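4.3 Setting the round timer

The Filden round timer controls the bell, the ten-second warning clapper and the corner lights. Set it before the fighters are called for glove checks. The timer cannot be reprogrammed while a round is running.

1. Turn the key switch on the control box to SETUP. The display shows the last program used.

2. Press ROUNDS and enter the number of rounds. The range is 3 to 12. For amateur cards, enter 3.

3. Press LENGTH and enter the round length in minutes and seconds. Press STORE.

4. Press REST and enter the rest period. Press STORE.

5. Turn the key switch to READY. Both corner lights flash once.

Note: If only one corner light flashes, check the cable under that corner post and repeat step 5.

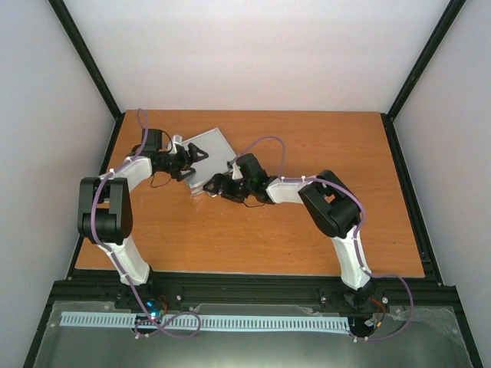
6. Press TEST. The bell rings once and the clapper sounds after a short pause. Confirm both from the far side of the ring.

7. Remove the key and hand it to the timekeeper. The START button works with the key out.

CAUTION: Do not press TEST with anyone within arm's reach of the bell. The striker moves without warning.

4.4 Stopping the clock during a round

Press HOLD when the referee calls time. The display freezes and the corner lights turn amber. Press HOLD again to resume. Time left in the round is kept to the tenth of a second.

If a bout is stopped, press and hold END until the display reads 490. This code means the bout record is closed and has been written to memory. Do not switch off the power before the code appears, or the stoppage time will be lost.

Note: Firmware released before May does not show the code. On those units, wait for the corner lights to go out.

To clear the display for the next bout, turn the key to SETUP and back to READY. The stored program is kept. See section 6 for printing bout records.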